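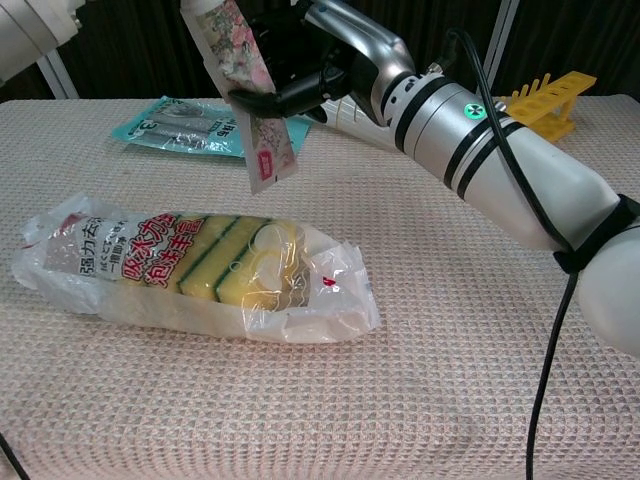 Esponjas japonesas con etiqueta que destaca su capacidad de absorción, junto a un paquete de estampado floral.

La cadena Wovero empezará a vender en julio un surtido de artículos de limpieza para la cocina importados de Japón, con esponjas de estropajo verde como producto de entrada. El lote completo cuesta 24 euros. Está por ver quién los paga.

La empresa promete que las esponjas absorben más y mantienen la espuma durante más tiempo que las de cualquier supermercado. Es lo que dicen también los envases, con grandes caracteres rojos que la mayoría de los clientes no podrá leer. A la pregunta de qué pruebas respaldan la afirmación, Wovero remitió a una encuesta propia entre 1761 compradores. El documento recoge opiniones y ninguna medición.

Chandrasekhar Thampi, responsable de compras de la cadena, sostiene que «la diferencia se nota con la primera sartén». No quiso precisar cuánto dura cada esponja. En el folleto se habla de unas 7 semanas de uso, sin aclarar si eso supone fregar una vez al día o cuatro.

El surtido llegará primero a 21 tiendas. La distribuidora Solanki, que ya intentó algo parecido con paños y bayetas, retiró aquella gama antes de un año por falta de ventas. Wovero asegura que esta vez el público está preparado, aunque de momento no ha fijado fecha para ampliar la venta al resto de sus locales.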